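# The Trostano Lake Package — 4 Nights, Breakfast, One Boat

Trostano is a small lake town with a good bakery, a decent beach and a parking situation best left to others. We leave it to others. The package includes a transfer from the train station to the Hotel Odier, and the driver knows where to stop.

**What you get**

- 4 nights in a double room at the Hotel Odier, lake side or bakery side
- Breakfast daily, served until 10 (the pastries go sooner)
- One return ticket on the Turunen ferry
- Late checkout, subject to the mood of the front desk

Lake side rooms have the view. Bakery side rooms have the smell of bread from 5 a.m., and you would be surprised how many guests ask to switch in that direction. Tell us your preference when you book and we'll pass it on with feeling.

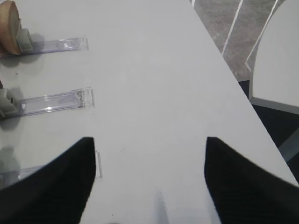 The ferry crosses to the old spa village in 90 minutes and comes back at its own pace. Bring a sweater, even in May. There's a snack bar on the lower deck that sells coffee, soup and a sandwich we have no opinion on. No ferries run on Wednesday, so if your stay includes one, plan to spend it swimming or complaining.

**Add-ons**

| Extra | Price per person |
|---|---|
| Dinner at the hotel, four courses | $60 |
| Thermal baths, half day | $90 |
| Bike rental, one day | $6 |

The bikes are priced fairly. They have one gear and the town has one hill — you'll meet it on the way home.
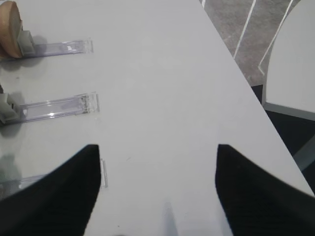

*Clear space on a white tabletop.*

**The fine print, in normal-size print**

Rates are for two adults sharing. Children under 6 stay free in their parents' room and eat breakfast as though they had paid. Dogs are welcome on the ferry and in bakery side rooms, but not in the dining room or the baths.

You can change your dates once without a fee up to two weeks before arrival. After that, Hodard Travel keeps the deposit and sends you a polite email. City tax is paid at the hotel, in cash.

To book, pick your arrival day and room side on the next page. Confirmation comes by email with your ferry ticket attached. Print it — the man at the gate does not care for phones.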